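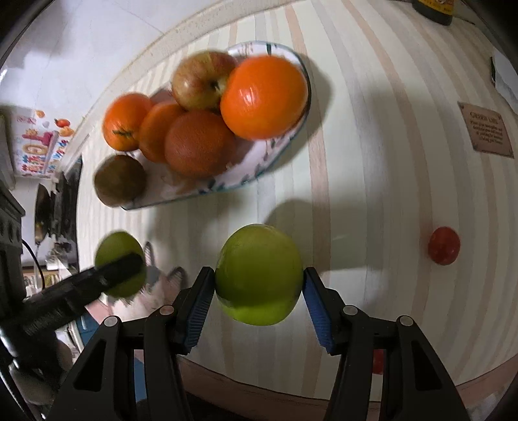 According to Lleucu Gwilliam, a fruit plate is best judged on the third day, when the apples have had time to work on everything around them. Her remark, from a household column she wrote for Zanetti, is often repeated in writing on the mixed fruit plate, a way of keeping whole fruit on the table for eating out of hand.

A fruit plate is flatter than a fruit bowl and usually oval or round. Fruit lies in a single layer, so bruises and mold are easy to spot. Oval plates with a painted rim are a common type. The usual contents are apples, oranges, smaller citrus and kiwis, with pears or grapes added in season. Large fruits that take up too much room are often left on the tablecloth beside the plate.

Storage

Apples give off ethylene, a gas that speeds ripening in kiwis, pears and bananas. Citrus fruit does not ripen further once picked and is little affected in this way, though it slowly dries out at room temperature. Hard kiwis are sometimes set next to apples on purpose – ripe ones are moved to the refrigerator.

Washing is normally left until just before eating, as damp skins spoil sooner.

Opinions

Gwilliam advised no more than 8 pieces to a plate. Osian Gape disagreed, and preferred a deep bowl refilled once a week.

See also

Fruit bowl
Centerpiece
Tablecloth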